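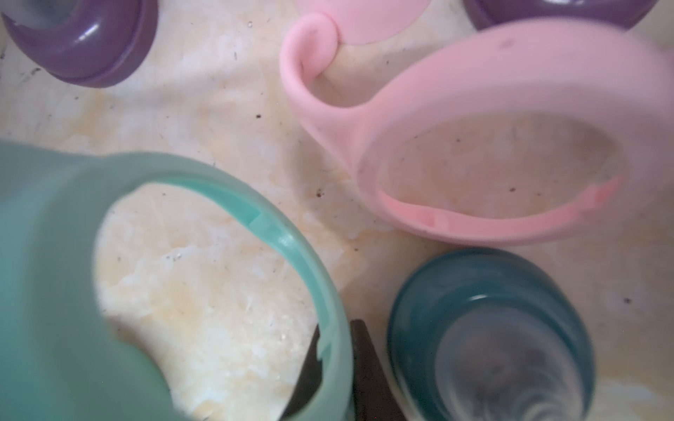 You have probably seen a video where a robot tidies a room while somebody relaxes on the couch. I have seen plenty of them, and I don't believe most of what they seem to say. Picking things up is hard. Try it from a robot's side: a pink cup with a curly handle is lying near a teal cup, a big green ring has almost no space next to it, and something dark and pointed is poking up through the gap. Which part do you grab? You knew right away. A robot doesn't, and the students in the after-school robot class at Ocampo School in Grornanton spent 14 weeks finding out how much it doesn't know.

Their project is called Elel. The goal sounds small. Two robot arms are supposed to sort out a mess of baby bottles, cups and toys, the kind of mess you might find in any house with a baby in it. The class plans to enter Elel in the Taltcombe Challenge in June.

What does a robot arm really do?

A robot arm is a set of stiff parts with motors at the joints. Your arm has a shoulder, an elbow and a wrist, and so does this kind, more or less. At the end there is a gripper, with two flat fingers that open and close. It has no thumb and no skin. Unless somebody adds a sensor, it can't tell a squashy thing from a hard one by touch.

Motors are the easy part. If you tell a motor to turn a little, it turns a little, and it will do the same again tomorrow. The trouble starts when the arm has to decide where to go.

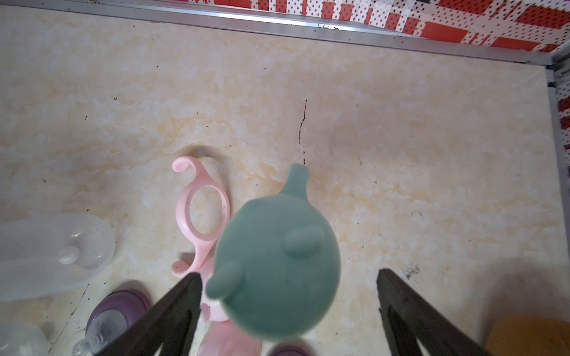

Ocampo School After-School Robot Class, Grornanton

Some of the students' arms can look at things through a small camera down near the gripper. That gives a close view of whatever is between the fingers. A rubber bulb with a pointy nozzle can look enormous from there, with the fingers right beside it, and a bottle with a purple collar ends up off to one side. Being close helps with grabbing. It is not much use for knowing what is going on in the rest of the work area, and a bulb that fills up your view can hide the very thing you wanted next.

Clear plastic is worse. You and I can spot a see-through bottle because we have met hundreds of them and we notice the shine. To a computer, a picture is a big grid of numbers that stand for colors. Where the bottle is clear, many of those numbers belong to whatever is behind it. A patterned wall or a swirly tabletop gives the program even more to sort through.

"Learning" is a slippery word

People say the robot "learns." Be careful with that word. Here is what happened in class. A student moved the arms by remote control and did a job the right way, such as picking up a bottle and putting it in a tub. The computer saved the camera pictures and the position of every joint. Then the student did it again, and then someone else had a turn. The class collected 500 of these practice runs.

After that, a program looked for patterns. When the pictures look like this, the arms usually move like that. That is a useful trick, and I don't want to be unfair to it. But you didn't need 500 lessons to put a cup in a tub, and once you could do it with a cup you could do it with a shoe. The program has never heard of a shoe.

Did it work?

Sort of. In the first big test the arms tried to pick up a bottle 40 times, with the bottle in a new place each time. They did it 19 times. That is a little less than half. Would you let someone carry your lunch if they dropped it more often than not?

The students wrote both numbers on their poster, which I like very much. Plenty of grown-ups would have shown the best try and left it at that. 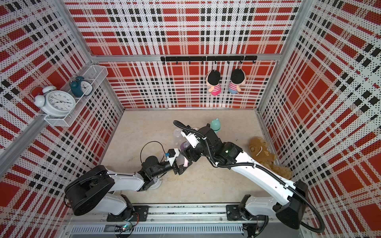
Wendeline Prather

Two arms ought to be twice as good as one. That's what I figured before I watched, and I'm less sure now. When both grippers come together in the middle, one holding a pink object and the other reaching for a bottle, each arm is in the other one's way. There can be a teddy bear lying under a long white arm, too, and the arm has no idea what a teddy bear is or that anybody might care about it.

The students had to teach the arms to share. One arm holds while the other one works, or one waits. You do this with your own hands every time you open a jar, and you have never had to write down how. Try it now: open a jar slowly and say out loud every single thing each hand does. It takes ages, and you will leave something out.

Questions to ask about any robot video

Next time a robot does something amazing on a screen, see if you can find out these things.

How many tries did it take to get that one?
Was a person steering it the whole time?
Has the video been sped up? Look for a clock or a person in the background.
What happens if you move the cup a few inches?

If the people who made the video can answer all of them, good. Believe them a bit more. If they change the subject, believe them less. 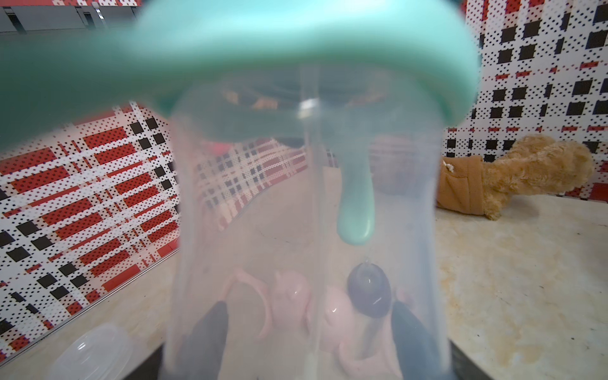
Is the robot smarter than a little kid?
It can repeat one move many times without getting bored, which a little kid won't do, but a little kid understands far more about bottles, toys and nearly everything else.

I asked the class whether they would trust Elel to clean up a real kitchen. Most of them laughed. A few said maybe in a few years, and they had reasons: more practice runs, softer fingers, a second camera placed higher up. Those are sensible reasons. I'll come back and watch the next test, and I'll be asking how many tries it took.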